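Workshop notebook – Ferkside bench, October

Tower no. 1231, second session. Started 09:40.

Carried over from the last entry: machine came in from the Jerero office with intermittent loss of display and a report of the card "moving" when the monitor lead was pulled. Customer uses it for drawings. No spare machine on their side, so they want it back as soon as it is sound. Agreed scope is the expansion area, the card and its retention, and a clean. Drives and operating system not to be touched.

Safety and preparation. Mains lead out, power button held in for a few seconds, wrist strap to bare metal on the chassis. Side panel off and case laid on its side so the board faces up. I prefer it this way for any work on the brackets; with the case upright a dropped screw goes behind the board tray and costs half an hour.

Dust. Moderate, worst along the perforated strip by the slots and in the grille above the rear connectors. Soft brush first, then short bursts of air with the card fan held still. Vacuum nozzle kept outside the case. Some lint was packed into the corners of the vent openings and needed a cocktail stick. Do not use the steel pick for this, it marks the finish.

Retention. The blue plastic latches hold the tops of the slot brackets and are easy to misjudge. They feel closed before they are closed. Procedure as I did it:

Open the latch for the slot in question and leave its neighbours shut. Lift with a thumb, no tool.
Take out the bracket screw where there is one. Magnetic driver, low torque.
Release the tab at the far end of the slot before pulling the card.
Lift the card straight up, both hands, no rocking along its length.

The fault was plain enough once the card was out. The bracket had a slight bend near the foot, so the card sat level at one end and proud at the other. Contacts on the proud end had a dull line across them where they had been riding at the wrong height. Bent the bracket back against a block of hardwood in the small vice, checked against a steel rule, repeated once. Contacts wiped with isopropyl and a lint-free cloth, left five minutes.

Refitted. The foot of the bracket must go into the gap between the board and the case wall, and must not ride on the edge of the board. I checked this with a torch before pressing down. Card went home with one clear click. Screw in finger tight, then a quarter turn. Latch closed last. With the latch closed there should be no play at the tail when the card is nudged from the outside, and there was none.

Wiring. The twisted red and black pair crosses the USB area at the back and had been lying slack over the connectors. Left it on its original header and eased the slack away from the card. No tie fitted. I would like to run it along the case edge, but the length does not allow it without an extension, and I do not want a joint in there.

The other slots. PCI and the remaining PCIe slots brushed out and inspected under the lamp. No debris, no lifted contacts. Blanking covers checked for fit and left in place. The Vara sound card listed on the job sheet was not in the machine at booking in. Rang Jerero, who say it came out two years ago. Job sheet amended.

Test. Powered up at 11:15 with the side panel off. Display came up at first attempt. Ran the drawing package on the customer's sample file and opened and closed it 200 times by script, no dropouts. Then a loop of 1000 screen mode changes, same result. Pulled the monitor lead and refitted it by hand several times with the machine running, with sideways pressure on the plug. Picture held throughout.

Parts used: none. Consumables: isopropyl, 2 cloths, one cocktail stick.

Open points. The latch plastic is getting stiff with age and I expect one to snap within a year or so. Jayasinghe list a replacement set but the drawing in their catalogue has a different hinge, so no order until I have measured ours with calipers. The bench label printer is out of tape again. Side panel stays off until the bracket alignment has had a second pair of eyes.
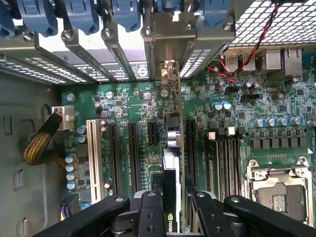 Khải Lại would put a washer under the bracket screw before the panel goes back on, having had two of these cases in where the screw bottomed out before it clamped anything, and asks for the bracket to be checked against the rule again after the machine has run warm for an afternoon. On the latches, measure the hinge pin as well as the width.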